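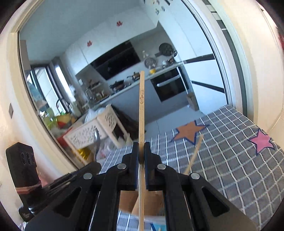
Wooden stick with the small printed marks, kitchen counter behind.

A few posts on switching our village lunch club from bought soup to home-made, as people keep asking what it costs.

We used to buy Gellus soup in tubs. Good soup, no complaints, but the price went up twice over the winter and we charge the same as we did before.

In March we moved to making our own. Lentil one week, leek and potato the next. A pot big enough for everyone takes 2 hours from peeling to serving, and most of that is waiting.

Veg comes from Gaber, the farm shop on the Skiltico road. They let us have the bent carrots cheap if we ring before nine in the morning.

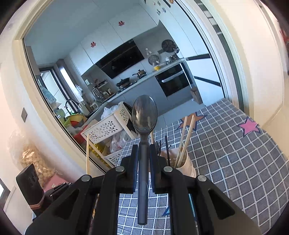

Portion size was the hardest thing to settle. We tried ladles first and they were all different, so one table got plenty and the last table got very little. A spoon like the dark grey one, with a long narrow handle and an oval bowl, is fine for tasting but hopeless for serving. We now use a measuring jug and everyone gets the same.

Savings so far are £205, after paying for onions, stock cubes and gas. That has gone towards the hall heating.

Bread is still bought. We get 7 loaves from Seltine and slice them ourselves. Tried baking, too much work on top of the soup.

Next job is a soup without onion, as two of our regulars can't eat it. Recipes welcome, nothing with celery please.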